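Team notebook, Trallemero student robotics
Fri 29 May
Cups, continued

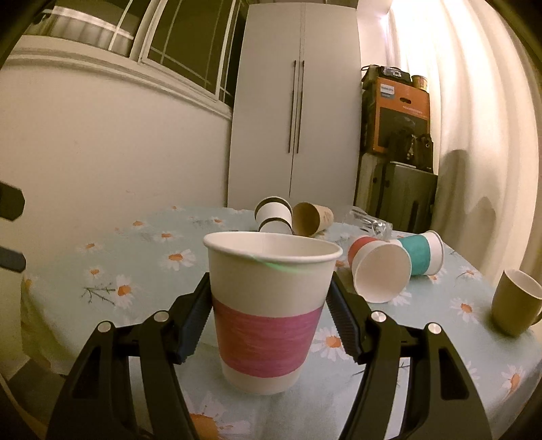 Plan for the day was to finish the upright grasps and start on the knocked-over ones. We finished the upright grasps. The knocked-over ones we will call "started" in the same sense that I have started learning the accordion.

Count stands at 351 clips logged out of the 2000 the project sheet asks for. The project sheet was written in January, when we all had opinions about how fast things would go. At the current rate we make the Harkeo demo day with a fair amount of footage and no summer.

Things learned, in the order they annoyed me:

1. Paper cups squash. We knew this. What we didn't have was any idea how little squeeze it takes. With the trigger pulled all the way, the rim goes oval and then the cup slowly folds like it has had bad news. Half trigger is plenty. I've put a strip of tape on the grip as a stop. Please leave the tape on. It looks like trash but it is a calibrated instrument.

2. Grab just under the rim. The rolled edge keeps the cup from sliding down out of the fingers. Low grabs worked on the bench and then failed as soon as anyone moved at a normal human speed.

3. The pads want cleaning. The little teeth pick up paper fuzz and after a long run they go smooth. Old toothbrush, dry, every 50 grabs or whenever somebody remembers. So far it has been whenever somebody remembers.

4. The daisy tablecloth stays. I argued against it and lost. The case for it is that Velia (our grasp detector, for anyone reading this next year) has only ever seen cups on a gray bench, and it treats a gray bench as part of what a cup is. On the daisies it put a very confident box around a flower. Twice. So the daisies are training data now and I have to be polite about them.

5. The cloth slides. Push sideways on a lying cup and the cloth comes along, then so does everything else. Clip it under the table edge before starting. This cost us a whole run and some dignity.

On the lying-down cups: the trouble is the approach. Come in from above and the fingers land on either side of the wall, fine, but then the cup has to be turned upright before it's set down, and your wrist runs out of travel before the cup runs out of tilt. I tried scooping from the open end with one finger inside. Works on paper. I don't want to try it on the clear glass until we've talked about who buys the next glass.

The glass is its own problem anyway. Velia sees it when the light is behind it and otherwise has no comment. Depth is worse. I logged the runs with a "G" tag so they can be pulled out later and looked at by someone with more patience.

Mug: too heavy for half trigger, handle gets in the way, left for next time. I would like it noted that I suggested mugs be a stretch goal.

Settings used today, so we stop guessing:
Clip length capped at 300 frames. Anything longer was somebody thinking.
Exposure locked, curtains closed.
Start with the gripper open and held still, count to two, then move. The clips where we skipped the pause are a pain to trim.
Cup positions shuffled between every run, by hand, and no "it's close enough."

Rejected clips: 135, kept in their own folder and not part of the count above. Most are my thumb being late on the stop button. A few are good failures (cup tips, cup slides, cup leaves) and I think we should label those and keep them. The Yáñez team does this and their placing is annoyingly better than ours.

To do
Reprint the trigger stop so the tape can retire
Retrain Velia with the daisy set, see if it still loves flowers
Find a second plain brown cup, the printed marks on this one are turning into a landmark
Decide about mugs
Charge everything. Everything means the spare too.

Next session starts with lying cups, brown one first, mouth toward the operator. If that goes badly, mouth away from the operator.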